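Uvuvdale Community Kitchen
Dining Area and Tableware Safety Checklist, with Comments
Period: November
Inspected by: Liis Tamošiūnaitė
Reviewed by: Riet Mertens
Areas covered: dining room, servery, tableware store

Ratings used: S (satisfactory), A (attention needed), U (unsatisfactory, remove from use), N/A (not applicable). Every item rated A or U must carry a comment.

Section 1. Floor and access

1.1 Walkways between tables clear of bags, stools and cords: S
1.2 Floor free of spills and loose mats: S
1.3 Exit from dining room unobstructed: A
Comment: Two stacking chairs were standing inside the door swing on arrival. They were moved during the inspection. Staff are reminded that this corner is not a storage area, including on delivery mornings.
1.4 Lighting adequate over all tables: S

Section 2. Tables and table coverings

2.1 Tables stable and level: S
2.2 Edges free of splinters, chips and sharp corners: S
2.3 Cloths clean and in sound condition: S
2.4 Cloth overhang does not create a tripping or snagging hazard: A
Comment: The overhang is to be kept well above the floor and even on both long sides. On tables with a curved edge the cloth tends to travel toward the person seated there, and it should be checked before each sitting. Clips are available in the servery drawer.
2.5 Cloths lie flat where utensils and bowls are set down: A
Comment: Woven cloths, including the yellow rose pattern, hold their folds after storage. Folds are to be smoothed by hand before anything is placed on them. A bowl of hot broth set on a ridge in the fabric can tip with very little contact. Rolling the cloths for storage is recommended in place of folding.

Section 3. Chopsticks and utensil holders

3.1 Chopsticks free of cracks, splinters and rough ends: A
Comment: The full stock of 569 chopsticks was brought out for this item, 400 in dark wood and the remainder in light wood. Several light ones have raised grain near the tip and are to be withdrawn. Sanding and returning them to use is not permitted, as the surface roughens again with washing.
3.2 Pairs matched for length and colour: A
Comment: Light and dark sticks are being returned to the same holder after washing. Mismatched pairs are awkward to control, particularly for children and for guests with reduced grip. Sticks should be laid out on a table and matched before they go back into service. 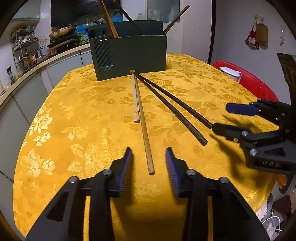 Short sticks are to be set aside when matching. A stick that is noticeably shorter than the others should not be paired, even where the wood is similar, and square-sectioned pieces are to be kept apart from the table chopsticks. Any single stick left over goes into the spares tray until a partner is found.

3.3 Utensil holders stand steady when full: S
3.4 Holders clean inside, with vents or drainage openings clear: A
Comment: Residue was found in the base of one Pritlow holder. Vent slots are to be brushed through weekly - a rinse under the tap does not reach the inner corners. Holders must be completely dry before chopsticks are put back.
3.5 Holders placed away from table edges: S
Comment: The back centre of the table remains the preferred position. Tips should point away from seated guests when sticks are laid out.

Section 4. Washing and storage

4.1 Dishwasher reaches required temperature: S
4.2 Chopsticks air dried before storage: A
Comment: The Lorau drying rack is in good order but is often overloaded. Wooden items require space between them.
4.3 Storage drawers clean and lined: S
4.4 Replacement stock held on site: S
Comment: The Niazi order has arrived, 249 sticks in total. The odd number has been raised with the supplier and the carton is to stay sealed until this is settled.
4.5 Chemical products stored apart from tableware: S

Section 5. Actions

Keep the exit door swing clear at all times. Responsible: shift lead. Immediate.
Withdraw light chopsticks with raised grain. Responsible: L. Tamošiūnaitė. Before next sitting.
Begin rolled storage of woven cloths. Responsible: servery staff. By end of November.
Add vent brushing to the weekly cleaning sheet. Responsible: R. Mertens. By end of November.

Reviewer's comments (R. Mertens): Ratings accepted. Item 3.2 also appeared on the previous checklist and will be raised at the staff briefing at 2 pm. Item 4.2 is to be inspected again once a second rack has been priced.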